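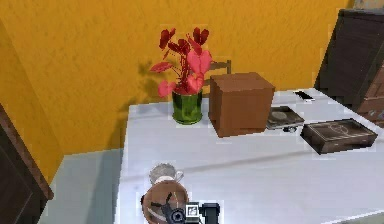
Slide 1. Simulated tabletop with plant, carton and trays; gripper at the bottom.

Let this one sit on the screen while people find seats. Start talking when the door closes.

Hi everybody, I'm Larasati Liew, I work on the data side of Hirnetum, and I get to spend the next while on my favorite subject: where the examples come from. Arvid Sæther built most of the tooling you'll hear about and he's in the second row, so save the hard questions for him.

(Wave at Arvid.)

What you're looking at is rendered. The yellow wall, the white table, the red and pink flowers, all of it lives in software. We call the generator Sistport. Give it a room, some furniture and a pile of objects and it hands back a setup like this, with a robot arm in it and a task to do.

Point at the shadow of the plant on the wall. I love that shadow! A learner that has only ever seen flat, even light will take a dark patch on a table for an edge, or a thing, or a hole. So we want shadows in the training set, lots of them, soft ones and hard ones, and we want them to fall in awkward places. There's a soft band right across the tabletop too. Leave it up long enough for people to find it.

Next, clutter. Ask the room: how many of you have trained on a bare table with one block in the middle? (Hands will go up. Mine goes up too.) It's a fine way to check that your code runs. Then you take it to a kitchen and it falls apart, and you spend July finding out why.

So look at how the flowers overlap the edge of the carton. From this viewpoint the learner never gets a clean outline of that box. Behind it there's the top rail of a chair, brown on yellow, and the box is brown as well. Good. More of that please.

Now the numbers. Our first release had 1,896 demonstrations. A demonstration for us is one attempt, start to finish, with a person driving the arm through the Astus controller, plus a line of text saying what the person was asked to do. We keep the failed attempts and mark them as failed. Arvid and I argued over that for weeks and he was right.

PAUSE. Water.

How a session goes. The operator sits down, gets a fresh room and a sentence. "Move the carton next to the tray." They do it, they press a pedal, they get another room. Ten minutes is one block, then a break away from the screen. We tried longer blocks and you could see it in the paths: people get tired and start taking the same lazy curve every time, and the learner picks up the lazy curve. It copies what you give it, your bad habits included.

Each operator drives 2 blocks, then swaps with a partner who reviews. Reviewing means watching the playback and rewriting the sentence if it doesn't fit what happened. This is slow and I will defend it to anyone. When I went through 200 of the early ones on a Sunday, the motion was mostly fine and the words were a mess. "Put it over there." Over where? Put what?

(If there's time, tell the story about the sentence that just said "cup." If not, skip ahead.)

Bring their eyes back to the bottom of the slide, the round brown disc and the black fingers. The arm takes up a good piece of the view, and the whitish-gray cup shape sits right above the disc, partly see-through. Early on I wanted to hide the arm from the learner to make the picture cleaner. Bad idea, mine. The learner needs to see its own hand next to the things it's reaching for. Same for the little white square with the black pattern: leave it in.

What goes wrong with rendered rooms. Be frank here. Contact is the big one. Things slide too easily or stick too well, and a grasp that holds in Sistport can slip on the bench. We follow every rendered batch with a smaller real one at the Jeon lab, same sentences, similar objects, and we compare the two by hand. I'd like that to be automatic. It isn't yet.

Repeats are the other one. A generator has favorites. Ours adored putting the plant at the back left corner, and for a while you could find the table by finding the flowers. We shuffle harder now, and we keep a page of room layouts on the wall by the coffee machine so that anyone walking past can spot a rut. It works better than the script I wrote for it.

Ask again for hands: who has a data set where the labels were never read by a second person? Be kind about it.

Hand over to Arvid for the live drive. He needs the cable from the lectern and the lights down at the front. While he plugs in, take two questions from the floor and repeat them into the microphone.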